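Bedding for Families in Celov: Progress Report to the Tosport Fund
12 April 2022 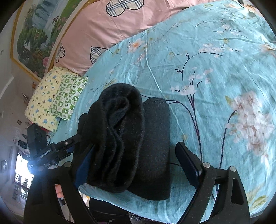 Blossom-print sheet and heart-pattern quilt

In this period we gave bedding to 310 households in Celov and Zurkeck. The stock is 1036 sheets, and most of them are already sorted by size. Delivery to Paredes is late by 11 days — the road was closed and the driver had to return.

Washing costs were higher than we planned. We ask your permission to move a small part of the transport money to the laundry line. Some 36 families still wait for quilts, and we hope to reach them before the end of April.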